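Open-top bin

Search this encyclopedia Go Advanced search

An open-top bin is a container with a flat floor, four walls and no lid, used to hold loose goods while they are being sorted, picked or moved. The walls may be upright or sloping. Open-top bins are found in workshops, stockrooms, parts counters, school craft rooms and home garages, and are made in sheet metal, molded plastic, wood and stiff card.

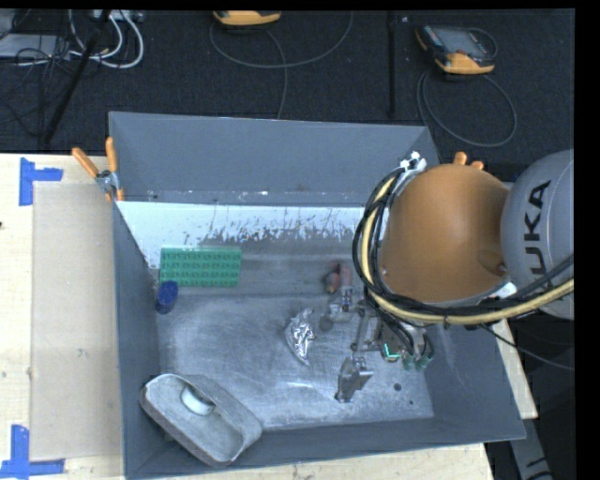
Terminology

In everyday American usage the word "bin" covers many kinds of container, including those for trash, grain and laundry. In stockrooms the word is narrower and means a container from which items are taken by hand or by machine as they are needed. A "tote" is usually lighter than a bin and has handles or a molded rim, so that it can be carried. A "tray" is shallower, with walls too low to hold a pile. A "crate" has openings in its sides. These terms overlap, and suppliers do not use them the same way. The Flistton catalog, for example, lists the same container as a bin in its metal section and as a deep tray in its kitchen section.

Form

The simplest form is a box with straight walls. This gives the most room for its size, but empty boxes of this kind cannot be stacked inside each other. Sloping walls allow nesting, and they also let small items slide toward the floor, where they are easier to see. Some bins combine the two, with straight walls on some sides and a slope on another.

Depth is chosen to suit the contents. A deep bin holds more but hides the lower layers, and items at the bottom tend to stay there. A shallow bin keeps everything in view but takes up more bench space. Stockroom manuals often suggest that the bin be no deeper than the forearm of the person using it.

Corners may be folded, welded or molded. Folded corners leave a narrow gap that collects dust and small screws. Welded corners are tighter but may leave a raised seam. Molded corners are usually rounded, and so are the easiest to wipe clean.

Materials

Sheet metal is used where the bin must stand up to sharp or heavy contents. It can be left bare or painted. Bare metal shows fine scratches early and takes on a dull, streaked look, which does not affect its use. Painted metal stays even in color for longer, but chips along the foot of the walls and around the rim, where contact is most frequent.

Plastic is lighter and quieter. It does not rust, but it can become brittle in strong sunlight and may bow when loaded. Wood is now less common in stockrooms, though it is still used for long items such as trim and dowels. Card bins are used for light goods and are normally thrown out when the base softens.

The inside color matters more than the outside. Pale gray and pale blue are common choices because most goods stand out against them. Very shiny floors reflect overhead lamps and can make clear packaging hard to see.

Mixed contents

A bin that holds only one kind of item is called a single-stock bin. A bin that holds several kinds is called a mixed bin. Mixed bins are used for returns, for lost-and-found goods, for kits that have not yet been packed, and for things that have no fixed place on the shelf.

Items in a mixed bin are usually described by how they lie. Flat items, such as trays with small compartments, settle against the floor or lean on a wall. Round items roll to the lowest point. Soft items take the shape of whatever is under them and may cover smaller things. Long items bridge from one wall to another and can trap the rest of the contents.

The order of removal is normally from the top down and from the middle outward. Items lying against a wall are left until there is room to tilt them. Thin flat items on a smooth floor are the hardest to lift – there is no edge to get under – and are often slid to a wall and raised there.

Dividers and inner trays

Dividers split a bin into sections. Fixed dividers are part of the bin, while loose dividers drop into slots in the walls. A common alternative is to set smaller trays inside the bin. An inner tray with a grid of compartments keeps small pieces apart and can be lifted out whole. The drawback is that the tray covers the floor beneath it, and anything that slips under is easily missed when the bin is emptied.

The Trnka insert is a loose divider made from two slotted boards that cross in the middle. It was sold at first for button and bead storage and later in larger sizes for hardware. The Sarkov insert is a row of narrow cells joined along one side, and is used mainly for drill bits and pens.

Placement

An open-top bin is usually set on a bench or low stand so that the rim is at or below elbow height. On a wooden surface a metal bin may slide when pushed, and a thin rubber mat is often placed under it. Bins kept on the floor are suited to bulk goods only, as repeated bending is tiring.

Light should come from above and slightly to one side. Light from directly behind the user throws a shadow across the contents. In a deep bin the near wall is always the darkest part, and small items tend to be overlooked there.

Care

Metal bins are wiped with a damp cloth and dried. Abrasive pads remove marks but leave streaks of their own. Adhesive left by labels can be softened with cooking oil and then washed off with dish soap. Plastic bins are washed in warm water. Wooden bins are brushed out, and are sanded when the surface begins to splinter.

Chipped paint on a metal wall should be touched up if the bin is kept in a damp room. In a dry room it is generally left alone. A dent in the floor causes no harm unless the bin rocks, in which case it can be tapped flat from below over a block of wood.

History and study

Open bins for loose goods are much older than the stockroom. Shops that sold nails, seed and dried food by weight kept them in open wooden boxes set in rows along the counter. Metal bins became more widespread as pressed sheet became cheaper, and plastic ones followed.

Norbert Lukáč, in his short handbook Loose Goods, sorted open containers by wall angle and described 29 patterns, 6 of which he considered suitable for mixed contents. He recommended a single sloping wall on the side away from the user. Subira Sang later compared these patterns in a parts room with over 400 stock lines. She found that workers cared less about wall angle than about the color of the floor, and that they preferred a wide shallow bin to a narrow deep one even when it left less space on the bench.

The Tiseo numbering system, used in some stockrooms, gives each bin a three-digit code for material, depth and wall type. A bin marked 563, for instance, is metal, deep, and sloped on one side. The code is stamped on the rim or printed on a card at one end. It does not record length or width, which has been a frequent complaint from buyers.

See also

Bin picking
Drawer organizer
Parts cabinet
Stockroom
Tote (container)

Share 6 Comments 29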